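Mirex Board Teardown Cell 2
Periodic safety and handling inspection, with comments
Date of inspection: Tuesday, December 3, 2019
Inspector: Lilibeth Galang
Cell lead: Abilio Cabello
Previous inspection: July (Nam-gil Yoo)

Ratings: OK / OK with comment / ACTION / N/A

Section A. Guarding and access

A1. Perimeter guard panels fixed, no missing fasteners. OK

A2. Interlock on the load door stops the arm. OK with comment
Tested at low and full program speed. Door switch bracket has been bent back by hand at least once. Replace the bracket at the next planned stop.

A3. Emergency stops reachable from the load side and the bench side. OK

A4. Reset cannot be reached from inside the guarded area. OK

A5. Floor marking legible. ACTION
Worn through on the bench side. Repaint. Owner: Cabello.

Section B. Arm and gripper

B1. Mounting bolts at base, torque marks aligned. OK

B2. Gripper fasteners tight, no lateral play in the jaws. OK

B3. Fingertip contact surfaces clean and free of chips. OK with comment
Residue from label adhesive. Wipe at shift change. Do not use a blade on the contact surfaces.

B4. Grip force limit matches the handling sheet for the part in the program. ACTION
Cell was running the limit from the drive removal program while set up for board work. The handling sheet is correct, the program header is not. Hongjun Zou to correct the header and lock the parameter.

B5. Tool changes logged. OK
Counter at 2,038 cycles since the last jaw replacement.

B6. Cables along the arm free of rubbing at the wrist. OK

Section C. Electrical and static control

C1. Units unplugged and discharged before entering the cell. OK
Tags present on all units in the queue.

C2. Gripper jaws and fixture bonded to common ground. OK

C3. Operator wrist straps tested at start of shift. OK with comment
Log sheet has entries for shifts with no initials. Initials are required.

C4. Coin cells treated as live parts. OK with comment
A board with the cell still in its holder is not a dead board. Metal jaws must not bridge the holder. Keep the approach path clear of it until the cell has been removed by hand.

Section D. Work inside an open chassis

D1. Chassis clamped before the arm moves in. OK

D2. Side walls, brackets and drive cages entered in the program as keep-out volumes. ACTION
Keep-out volumes were built from the Baloch chassis model, with the drive cage removed. Where the cage is still fitted it overhangs the board and the model is wrong. Run those units at reduced speed until Zou has issued a second model.

D3. Loose cables tied back or unplugged before descent. ACTION

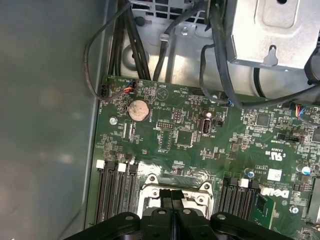

Cables that cross the upper part of the chassis are the main snag risk on retract. The operator checks them at the load station and again at the hold point above the board. If a cable can move into the path of the wrist, it gets tied back. Unplug fan leads by hand only.

D4. Hold point above the processor socket used before final descent. OK with comment
Hold is set at 15 mm. Operator confirms jaw position on the wrist view, then releases the hold. Confirming from outside the guard by eye is not accepted.

D5. Memory modules checked for seating before removal. OK with comment
The vertical pull applies only with the latches open. A module held at one end goes to the manual bench.

D6. Screws accounted for at end of unit. OK

Section E. Records

E1. Risk assessment on file and current. OK with comment
Still refers to the Fliltard gripper. Update the tool description and reissue.

E2. Operators trained on this cell. OK
Jabari Nyaga signed off for load, hold release and fault recovery.

Open actions: A5, B4, D2, D3. B4 to be closed before the next board run. Send closure notes to Galang with the revised header attached.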